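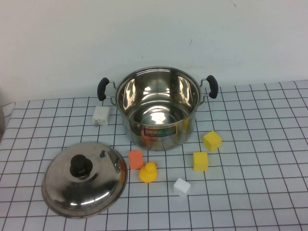 Pot and Blocks Play: Frequently Asked Questions

Last updated: July

These are the questions we get most often from families who come to the morning playgroup in Clondon and want to do the same activity at home. The answers were put together by Kimie Nomura, who runs the mornings at both Clondon and Cumton.

What is pot and blocks play?

A cooking pot goes on a low table with its lid off, along with a few small things a child can pick up. The child puts them in, takes them out, tips the pot over, tries the lid and starts again. Children who are used to it will often add their own rules, such as all the blocks first and the duck last.

What age is it for?

Most of the children who choose it are between one and four. Babies who can sit up steadily enjoy the pot and lid on the floor with an adult next to them. Foam pieces can be bitten through, so anyone who still chews their toys should have something solid and large in place of the foam.

What kind of pot should I use?

Use one you already own. We like stainless steel with two side handles, because a child can hold it on both sides. Plastic or rubber grips are easier on small hands than bare metal. The shiny sides are a bonus. Children notice the colors of the blocks showing up in the metal, and some of them will spend more time on that than on filling the pot.

Glass lids stay in the kitchen. A metal lid with a knob in the middle is the easiest kind to lift. If the lid has a steam vent, run your finger over it and check for sharp edges before you hand it over.

Do I need to take the label off the pot?

If the label is loose at a corner, yes. Soak it in warm water and rub it off with a little cooking oil. If it is stuck down flat you can leave it, but check it now and then.

Can I still cook with the pot afterward?

Yes. Wash it the way you normally would. Look over the inside first for bits of foam, especially where the handles are fastened. We keep our playgroup pots separate from the kitchen ones, mostly so they don't wander off.

What should I put out with it?

Light things that fit easily in a child's hand and are too big to swallow. Foam blocks in two or three colors work well. So does a rubber duck. Wooden spoons, large pompoms and rolled socks are all fine. Skip marbles, coins, dried beans and anything with a button battery.

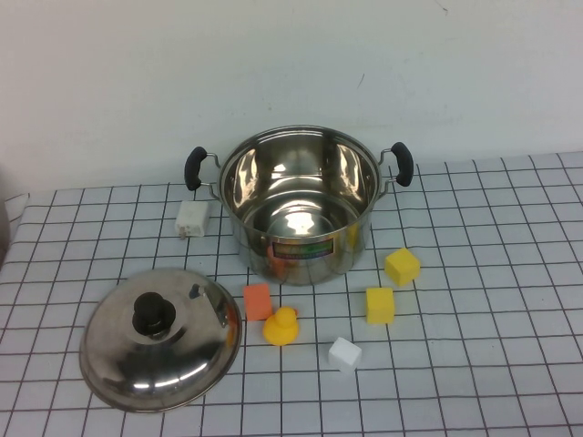
Lid off, with foam blocks and the duck in front of the pot.

How many pieces is too many?

For a child under two, start with 4. For older children you can go up to 13 or so, which is what fits in one of our drawstring bags. If they are sweeping everything onto the floor, take half of it away and try again.

Why do you use a cloth with a grid on it?

It's an ordinary tablecloth. A cloth cuts down on the noise and keeps the pot from sliding. The squares came in useful later on, when the older children began lining blocks up along them. Any plain cloth will do, as long as it doesn't hang low enough to be pulled.

It's very loud. Is there anything I can do?

Put a folded towel under the pot. Foam makes almost no sound when it drops in, so most of the noise is the lid. You can put the lid away for the first part and bring it out near the end.

How long does it last?

Plan on 15 minutes. Some children stay with it much longer and some leave after one look. Put it away while they still like it.

Should I show my child what to do?

Drop one block in and wait. If nothing happens, take it out and drop it in again. Try not to correct them if they put the duck on the lid or wear the pot as a hat. Name the colors if they seem interested.

How do I clean the foam blocks?

Warm water and a drop of dish soap, then squeeze and leave on a rack overnight. White ones show marks first, and some of those marks never come out. Throw a block away once pieces start coming off it. Rubber ducks with a hole in the bottom hold water, so squeeze them out well and let them dry upside down.

Can I borrow a set?

Yes. Sets are kept in the Yagi room at Clondon and on the shelf by the door at Cumton. Each bag has a pot, a lid, a cloth and a mix of small pieces. Sign the book and bring it back by the next playgroup morning. If a piece is missing, tell us and we'll top up the bag. We bought a carton of 1000 foam blocks from Zaline, and there are plenty left.

Can we bring our own pot to playgroup?

Please do. Write your name on a piece of tape and stick it to the bottom.

Sign up for our newsletter to get playgroup times and activity ideas by email. You can unsubscribe at any time.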